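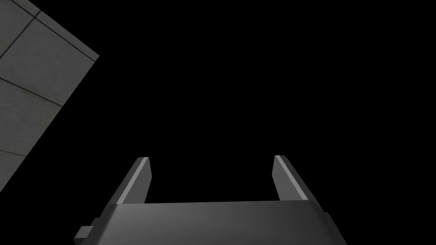 Guvudside, 4 de agosto de 2026

## 3. Recolha de demonstrações

### 3.1 Procedimento

Todas as demonstrações usadas neste trabalho foram recolhidas em simulação, por teleoperação. Dois operadores, Gaetano Palumbo e Mirko Cocco, conduziram o braço em sessões curtas, com pausa obrigatória entre elas. O ambiente de gravação, a que chamamos Jerkura, guarda a cada passo as imagens, as posições das juntas, a abertura da pinça e o comando enviado pelo operador. As imagens e os comandos partilham o mesmo relógio do simulador, pelo que não foi preciso alinhá-los depois.

Um episódio começa com a pinça aberta e termina quando o operador o declara concluído ou o abandona. Os episódios abandonados também são guardados, com uma etiqueta própria. Na primeira versão do protocolo, de fevereiro, eram apagados no momento, e perdemos assim material que teria sido útil para treinar o detetor de falhas descrito na Secção 5.

Foram registadas mais de 1000 tentativas. Depois da triagem ficaram 400 episódios para treino e 100 para validação. A separação foi feita por disposição inicial da cena: nenhuma disposição aparece nos dois conjuntos.

### 3.2 Oclusão e fundo 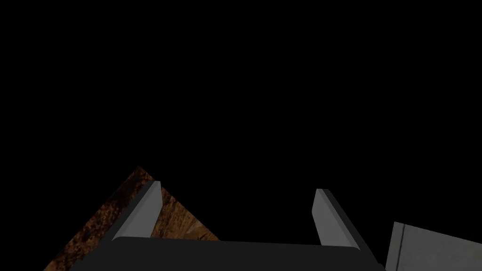 A triagem dos episódios levantou uma questão que o protocolo inicial não previa: quanto de um objeto tem de estar visível para que o passo sirva de exemplo de aproximação. A primeira regra exigia o contorno completo e eliminava demasiados passos, sobretudo os que mais interessam, com a pinça já perto do alvo. Na Figura 2, o dedo esquerdo e o corpo da pinça tapam boa parte do objeto castanho, embora o canto superior e parte de duas arestas continuem à vista. Passos deste tipo são agora aceites, desde que pelo menos um canto do objeto permaneça visível. A decisão é tomada pelo anotador sobre a imagem, sem consultar o estado interno do simulador – o modelo também não terá acesso a ele durante a execução.

O fundo foi tratado à parte. Em muitos passos, uma fração grande da imagem é preta e sem textura, e um modelo treinado com recortes aleatórios recebe então entradas quase vazias. Testámos duas respostas. A primeira foi descartar os recortes sem qualquer superfície visível; a segunda, mantê-los com peso reduzido na função de perda. Adotámos a segunda, dado que a primeira alterava a distribuição temporal dos episódios e deixava lacunas nas fases de deslocação.

### 3.3 Anotação

Cada episódio foi dividido em fases: deslocação, aproximação, fecho, transporte e largada. Nem todos os episódios contêm todas as fases. Os limites entre elas foram propostos automaticamente, a partir da velocidade da pinça e do comando de abertura, e revistos por um dos operadores. O operador que gravou o episódio nunca o reviu.

As divergências concentraram-se na passagem da deslocação à aproximação. Não há um acontecimento físico que marque esse instante, e os dois revisores colocavam-no em pontos diferentes, Palumbo quase sempre mais cedo. Um conjunto de 108 episódios foi por isso anotado duas vezes,

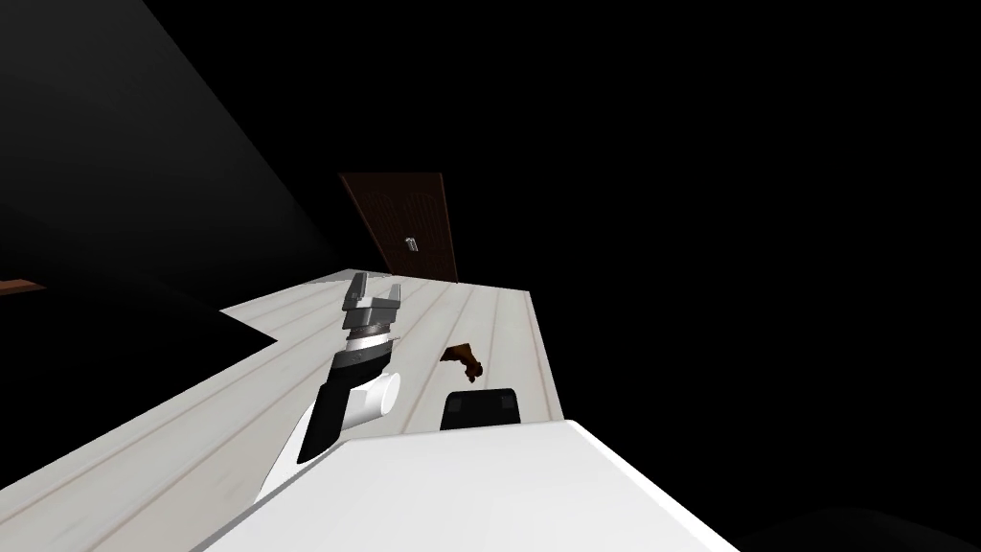
e a partir dele fixou-se um critério único: a aproximação começa no primeiro passo em que a pinça reduz a velocidade sem voltar a aumentá-la até ao fecho ou ao abandono. O critério é arbitrário em episódios com hesitações longas, que mantivemos com a fronteira proposta automaticamente.

As anotações foram guardadas no formato da biblioteca Ovutach, com um ficheiro por episódio. Os campos opcionais ficaram vazios, exceto o de observações, onde os revisores escreveram em texto livre. Estas notas não entram no treino. Serviram apenas para localizar episódios com erros de gravação, como comandos repetidos ou imagens em falta no último passo, que foram excluídos antes da separação dos conjuntos.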